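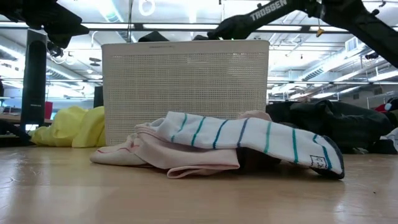
Settling in at nursery after a house move – how long did yours take?

Posted by PornthipOnsri in Childcare and Early Years

Hi all, first time posting so sorry if this is in the wrong bit. We moved to Buckley in July and my little boy (two and a half) has started three mornings at a new nursery. He was at his old one from ten months and loved it, ran in without looking back. Now he clings to my leg from the car park onwards and his key person has to peel him off me. She says he stops crying after 20 minutes or so and then plays in the sand, but he won't eat his snack and he won't nap.

We've done two weeks. Do I carry on with mornings, go up to full days so he gets used to it, or take him out and try again after Christmas? My mum thinks full days, my husband thinks take him out, and I've got work ringing me about when I'm back properly. Any experience welcome!

3 replies

Grurnov
Oh bless him, and you. We had the same with my daughter when she moved up to the toddler room, and that was only across the corridor! I'd keep the mornings as they are. Two weeks at three mornings is only six goes at it, and he's got a new bedroom and a new everything else to get his head round as well.

Things that helped us: same goodbye every day (kiss, wave at the window, gone), and asking if she could have a job when she arrived. Hers was putting the name cards out. I also sent in a comfort thing from home, a muslin first and then one of my old socks when the muslin got lost. She picked it herself out of the clean washing. 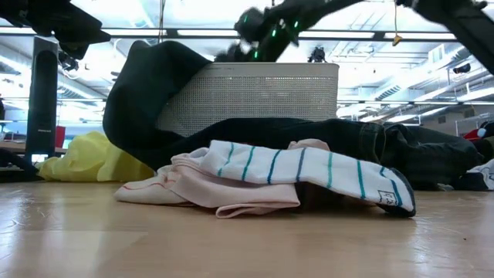

The washing, stripy sock on top.

Don't worry too much about the snack. Mine ate nothing there for nearly a month and then came home one day asking why we never have breadsticks. I'd ask them about the nap though – some places will let a child lie down with a book if they can't drop off, and it takes the pressure off a bit.

Mivura
full days. rip the plaster off. mine was fine

Zarkilent
I work in a baby and toddler room so this is from the other side of the door. Please don't jump to full days while he isn't eating or sleeping there, he'll be shattered and so will you. What I would ask for is a proper chat with his key person, not at drop-off when there are coats everywhere. Ask what he goes to first once he's calmed down. If it's the sand, ask whether it can be out and ready when he comes in, and whether she can sit there with him.

Also see if you can swap to mornings that run together. A gap in the middle of the week can feel like starting again at that age. We do this quite often for new ones if there's space.

Crying at the door and then playing is very normal. If he was still upset at pick-up time I'd be thinking differently.

PornthipOnsri
Thank you so much, I've emailed to ask about changing his mornings. He has chosen a tea towel as his comfort thing so we'll see how that goes down!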